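Questions people keep asking me about velvet

I sell secondhand curtains and fabric lengths under the name Adunus, mostly velvet, mostly old. The same questions come up in my inbox every week, so I've put my answers on one page. Last tidied up on Wednesday, May 9, 2018.

Is it real velvet or velour?

Usually velvet. If something's velour I say so in the listing, in capitals, after a bit of a misunderstanding a few years ago. The easy check at home is to give it a gentle tug. Velour is knitted so it stretches, and most velvet doesn't (unless somebody has put elastane in it, which I think is a crime, but lots of people love it for leggings).

Why does my piece look two different colours?

It's the pile! All those little fibres lean one way, and the colour changes depending on whether you're looking into them or along them. Stroke it with your hand and you'll see. If you're joining two lengths, mark an arrow on the back of each one before you cut. I use tailor's chalk. I have made a pair of curtains with one drop upside down and they hung in my own front room for 14 months before I could face unpicking them.

Can I wash it?

Depends what it's made of. Polyester velvet is pretty forgiving: cool wash, inside out, no spin if you can help it. Cotton I'd wash only if you're happy for it to shrink. Silk or viscose, please don't, take it to a cleaner. I've ruined a lovely bit of Lomier viscose in a sink with baby shampoo and I still think about it.

How do I get creases out?

Steam from the back and let it hang. Never put an iron flat on the front, you'll get a shiny iron shape and it's there for good. Hanging it in the bathroom while you have a long shower does work, it's just slow.

Will it do as a tablecloth?

Yes, and I wish more people asked. Dark colours are best, teal especially, and you want enough overhang for the weight to pull it straight. Hem it by hand if you've got the patience - machine feet push the pile along and you end up with a pucker at the corner. Candle wax is the big enemy. Crumbs brush off.
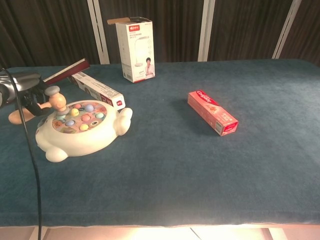 Do you send samples?

I do, for the cost of a stamp. They're small, about enough to hold against a sofa. The Voyle range comes off full rolls so there's always a sample, but with one-off curtains I can only snip from the hem allowance and sometimes there isn't any.

How much do I need for a cushion?

Half a metre does a normal square one, front and back, if the roll is wide enough. Buy a bit extra if you want piping.

When are you getting more of the Vamarura green?

September, fingers crossed. Email me and I'll put you on the list.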